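El formulario que nadie lee

Opinión

Llevo tres semanas intentando darme de baja de un gimnasio al que no voy. La parte de no ir la resolví yo solo en enero, sin papeleo. La otra requiere un impreso, una copia del impreso y una visita en persona, en horario de mañana, al mismo local que llevo medio año evitando con bastante disciplina.

El impreso tiene 118 casillas. Lo sé porque las conté en la sala de espera, donde el único entretenimiento alternativo era un folleto sobre el suelo pélvico. Me piden el segundo apellido tres veces, en tres sitios distintos, por si entre la primera página y la tercera mi madre hubiera cambiado de familia. Me piden también la profesión de mi cónyuge. No tengo cónyuge, pero la casilla lleva asterisco, así que puse «apicultor» y ahí sigue, constando.

Hace años que nos prometen la desaparición del papel. La empresa que gestiona las cuotas del gimnasio, Halteck, presume en su web de ser «cien por cien digital», y es verdad que el impreso se descarga en digital. Luego se imprime, se rellena a bolígrafo azul (el negro parece fotocopia, me explicaron en el mostrador, con la paciencia que se reserva a los niños y a los extranjeros), se escanea, se sube a una plataforma llamada Flunell y se lleva el original en mano. De modo que antes había un papel y ahora hay un papel y una contraseña.

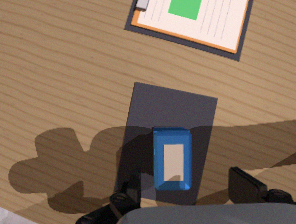
Conviene recordar que el formulario tuvo una época noble. En casa guardamos una hoja de 1819, heredada de un tatarabuelo que vendió una mula, y en ella cabe toda la operación: quién vende, quién compra, cuánto, la mula y dos firmas, una de las cuales es una cruz. Ni teléfono de contacto ni consentimiento para recibir comunicaciones comerciales sobre otras mulas. El comprador sabía lo que compraba y el vendedor se fue a casa andando.

Yo no soy un nostálgico. En 1819 la gente se moría de una muela, y prefiero con mucho mi dentista, aunque también él me haga rellenar dos hojas antes de abrir la boca. Lo que me intriga es el mecanismo por el que una hoja engorda. Tengo una teoría: cada casilla es la cicatriz de una reclamación. Alguien, alguna vez, se quejó de que no se le había preguntado si era zurdo, y desde entonces se nos pregunta a todos. Las casillas entran de una en una y no sale ninguna, igual que los tuppers en una cocina compartida.

Trabajé una temporada en una gestoría y vi el fenómeno por dentro. Teníamos un documento interno que se llamaba Claltuleo, nombre que nadie supo explicarme y que tampoco figuraba en el propio documento. Se rellenaba los miércoles. Recogía las incidencias de la semana, y como casi nunca las había, aprendimos a redactar la ausencia de incidencias con cierta variedad: «sin novedad», «nada reseñable», «semana tranquila». Un compañero llegó a escribir «calma chicha» y le pidieron que lo aclarara por escrito.

Al cerrar la oficina apareció el archivo completo. Eran 1105 hojas, bien ordenadas, con su sello. Una sola tenía una anotación a lápiz en el margen, hecha por alguien de arriba, y decía: «¿esto qué es?».

Se me dirá que la burocracia protege. Lo admito, y lo admito sin ironía, cosa que me cuesta. El día que un banco quiso cobrarme dos veces la misma comisión me salvó un resguardo arrugado, y desde entonces guardo todos los resguardos en una caja de zapatos que ya son tres cajas. Un papel firmado sigue siendo la mejor defensa del que no tiene abogado. Pero para eso alguien tiene que poder encontrarlo, entenderlo y leerlo antes de jubilarse. Ciento dieciocho casillas protegen sobre todo a quien las redactó.

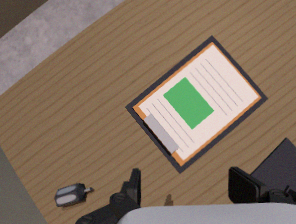
Un portapapeles sobre una mesa de madera.

Propongo una medida modesta: que quien diseñe un formulario lo rellene él mismo, de pie, con un bolígrafo prestado y trece personas detrás. Y que por cada casilla nueva tenga que suprimir una vieja y dar el pésame a la familia.

Mientras tanto, mi baja avanza. Ayer recibí un correo en el que se me comunica que la solicitud está incompleta. Falta el número de colmenas.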